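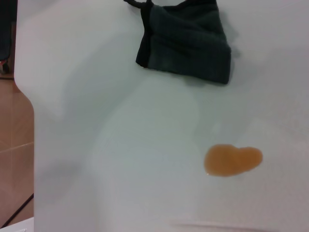 Page 3 of 19

hondunitz_fan
Okay, so what takes an orange puddle like that off a white top? I've got a dark green cloth and no patience. My money's on syrup, my sister says juice.

Prulico34
Could be tea for all I can tell. I'd blot first, then warm water with a drop of dish soap. Don't scrub!! You'll just push it all over the table.

crichton_kid
Disagree about the blotting. I lay the cloth flat, pull it toward me in one go, fold, pull again. I've done it that way since April and my white table still looks great.

Prulico34
One go is fine for water. With anything thick you end up with a sticky stripe (ask me how I know).
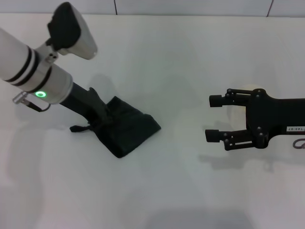
Black cloth on the white tabletop, strap at the left.

hondunitz_fan
What about black cloths, though? My worry is lint. White shows everything.

Gillespie Moffat
Wash them twice before you use them, no softener. I bought a 300-pack of the Hirkero ones for the cafe and the first batch shed like a cat.

crichton_kid
300?? I have four and I rotate them.

Gillespie Moffat
We wipe a lot of tables, lol. Still with Prulico34 on blotting, by the way.

hondunitz_fan
Fine, blotting it is. Anyone know if vinegar dulls a glossy top?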